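We use cookies to remember your reading level. By continuing to use this site you agree to our cookie policy. Accept / Settings

How Does Cloth Get Its Color?

Last updated June 16, 2020

Look at the clothes you are wearing. They probably have at least two or three colors in them. Cotton does not grow in red or blue. Most sheep are white, gray, brown or black. So the bright colors in your clothes had to be added by someone, and the way to add them is called dyeing.

What is a dye?

A dye is a colored substance that can soak into a material and stay there. Paint is different. Paint sits on top of a thing like a skin, and if you scratch it, it can flake off. Dye goes into the threads.

If you could look at a single cotton thread under a strong microscope, you would see that it is made of many tiny hairs twisted together. These hairs are called fibers. When cloth goes into a dye bath, the water carries very small bits of dye in between the fibers and into them. A good dye then holds on to the fiber, even when the cloth is washed.

Some dyes do not hold on well by themselves. They need a helper called a mordant. A mordant grabs the fiber on one side and the dye on the other. One common mordant is alum, a white powder that is also used in some kinds of pickles.

Colors from plants and animals

For thousands of years, all dyes came from nature. People boiled roots, bark, leaves and berries to see what color came out. Often it was not the color they expected. Here are some that worked well:

Madder is a plant with red roots. The roots are dried and ground up to make red and orange dye.

Weld is a tall plant with small yellow flowers. It makes a clear, bright yellow.

Cochineal is a tiny insect that lives on cactus plants. When it is dried and crushed it makes a deep red. It is still used today, and sometimes it is used to color food.

Tyrian purple came from sea snails. It took thousands of snails to dye one robe, so only very rich people could wear it.

Green was a hard color to get. Many plants are green, but the green in a leaf fades quickly on cloth. Dyers usually made green by dyeing the cloth yellow first and then dyeing it again with blue.

The strange way blue works

Blue came from a dye called indigo. It is found in the leaves of the indigo plant, which grows in warm places, and in a plant called woad, which grows in cooler ones.

Indigo does not dissolve in plain water. The dyer has to change it first, in a big tub called a vat. When the vat is ready, the liquid in it looks yellow-green. Cloth that is lifted out of the vat is yellow-green too. Then the air touches it, and over the next few minutes it turns blue.

The part of the air that does this is oxygen. It changes the indigo back into its blue form, and now the dye is stuck inside the fibers. To get a darker blue, the dyer dips the cloth again and lets it air again.

Larasati Kusuma runs a small dye workshop called Bustum, in the town of Jasuncombe. She keeps a notebook of every piece she dyes. Her darkest blue took 12 dips. "The first dip looks like a pale sky," she says. "After that you have to be patient."

Dyes made in a laboratory

In 1856 a student named William Perkin was trying to make a medicine. He made a purple sludge by accident, and found that it could dye silk. It was the first dye made in a laboratory that sold well. Soon chemists were making dyes in all sorts of colors, and later they learned to make indigo too. Most of the dye used in factories now is made this way.

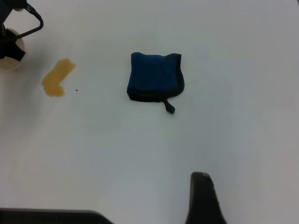
Different fibers need different dyes. Cotton and wool do not take color in the same way, and polyester needs a special dye and a lot of heat. Makers also have to think about which colors go next to each other. A deep royal blue with a nearly black trim around the edge is one choice, and the dark edge makes the blue easy to pick out on a white table. If dye from one part ran into another, the line between two colors would look blurry, so factories test their cloth before they sell it. They wash a sample with a piece of plain white cloth and check whether the white cloth has changed.

Dye and water

Dyeing uses a lot of water, and the leftover water can harm rivers if it is not cleaned. Many dye works now clean their water and use some of it again.

Words to know

Fiber - a very thin hair that can be twisted into thread.
Mordant - a helper that joins dye to cloth.
Vat - a large tub for dyeing.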